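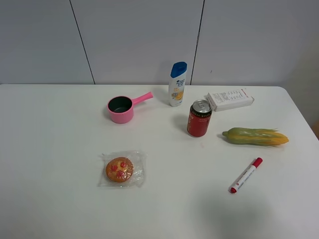

Photo: Fanni Lakatos

Hard water house: quick fixes, August

Kettle first, everything else can wait. White vinegar and water, half and half, enough to cover the element. Bring it nearly to the boil, switch off, leave an hour. Tip out, rinse, boil plain water once and chuck that as well. Then tea. If the tea still tastes of chips, boil and chuck again.

Citric acid does the same job and doesn't smell. Two tablespoons to a litre. Cold water first, then heat, or it froths up over the lid and all down the worktop. Ask me how I know.

Never mix either of them with bleach. Not in the loo, not in a bucket, not "just a drop". Rinse the one right away before the other comes out of the cupboard, and open a window.

Taps

Kitchen roll soaked in vinegar, wrapped round the spout, elastic band, go and do something else. 30 minutes for chrome. Brass and anything gold coloured, leave the vinegar alone and use washing up liquid and a soft cloth, it takes the finish off otherwise. I've got one bathroom tap with a pink patch on it to prove this.

Bit of crust left in the join where the tap meets the basin? Wooden cocktail stick. Old toothbrush after.

The little mesh thing on the end of the spout unscrews. Most people have never had theirs off. Put the plug in first so the washer doesn't go down the hole, wrap a rubber glove round it for grip, turn. Soak in a cup overnight. If it's past saving they cost next to nothing, but take the old one to the shop with you, the threads come in different sizes and they all look the same on the packet. Huang on the corner keeps a drawer of them.

Shower head

Freezer bag, vinegar, elastic band round the neck. Same as everyone says. What they leave out is to run it hot for a minute afterwards pointing at the drain, all the loose bits come out at once and you don't want them in your hair. Rubber nozzles just need a rub with your thumb, do it weekly while you're in there and you can skip the bag.

Shower screen. Squeegee. I know, I know. But the one that gets used is the one hanging inside the shower, so put a hook in there and stop keeping it under the sink.

Bath stuff and plastic

Shampoo bottles leave rings on the edge of the bath. Stand them on something that drains, or hang them in a wire basket off the rail. For the rings themselves, bicarb paste, leave ten minutes, wipe. Don't scrub acrylic with the green side of the sponge, it goes dull and stays dull.

Nearly empty bottle: stand it on its head in a mug overnight. Then a splash of water, shake, that's two more hair washes. Use it that day or the next, watered down shampoo goes off quicker than you'd think.

Plastic play pans, cups, boats, whatever ends up in the bath — open ones are easy. Warm soapy water, rinse, upside down on a towel. The squeezy ones with a hole in the bottom are another matter. Water gets in and never gets out, and one day you squeeze and it's black. Bin those. New ones, blob of glue from the glue gun over the hole before they ever go near water. Doesn't squirt any more. Nobody under four has complained here.

White film on plastic toys is the same scale as in the kettle. Weak vinegar and water, five minutes, good rinse. Anything with stickers or a battery box just gets a damp cloth.

Dishwasher

Salt. Even if you use the all in one tablets. My machine was set for soft water from the factory and I had cloudy glasses for two years before I read the manual. Find your water hardness on the supplier's website, put your postcode in, then set the machine to match. Takes five mintues.

Cloudy glass test: drop of vinegar on it, rub. Clears? Scale, fixable. Doesn't clear? The glass is etched and that's that, keep it for squash.

Filter out once a week. Hot tap, washing up brush. Look underneath it too, that's where the olive stones and the bit of label live.

Rinse aid, turn it down a notch if you get rainbow streaks, up a notch if you get spots.

Washing machine

Empty drum, hottest cotton wash, 200 g of citric acid straight in the drum, nothing in the drawer. Every couple of months for us. Check your handbook first, some makers aren't keen on it and want their own descaler used. Leave the door open after. Always leave the door open really. The drawer too.

The drawer comes out altogether, by the way. Press the tab at the back marked with an arrow or PUSH and pull. Be ready for what's behind it. Toothbrush, hot water, and wipe the roof of the hole as well as the floor.

Towels gone like cardboard? Too much softener and too much powder, usually. One wash with no softener and half the powder, then a good hard shake before they go on the line. Zsófia Vida wrote in from Nallach to say she gives hers ten minutes in the tumble dryer first and then hangs them out, comes out just as soft and saves most of the electric. Tried it. She's right.

White surfaces

Tea ring on a white worktop or table, bicarb on a damp cloth, small circles, wipe with clean water. Felt tip, try soapy water before anything clever. Then a bit of hand gel on cotton wool, but test it somewhere that doesnt show, it can take the shine off some plastics and lacquers. Biro is harder. Hand gel again, dab, new bit of cotton wool every time or you're just moving it about.

Those white magic sponges are very fine sandpaper, more or less. Matt white, fine, go gently. Gloss, no.

Painted wall panels: barely damp cloth, drop of washing up liquid, bottom to top and then rinse top to bottom. Grooves and joins want a dry paintbrush first to get the dust out, or you end up with grey paste in the cracks.

Loo

Below the waterline is where it builds up. Push the water down with the brush until the level drops, then citric acid on the crust, overnight, lid down. Brush in the morning. Might want doing twice. Let the brush drip dry, trapped under the seat over the bowl, before it goes back in its pot.

Next time: the oven door glass, and how to get between the panes without taking the whole thing off.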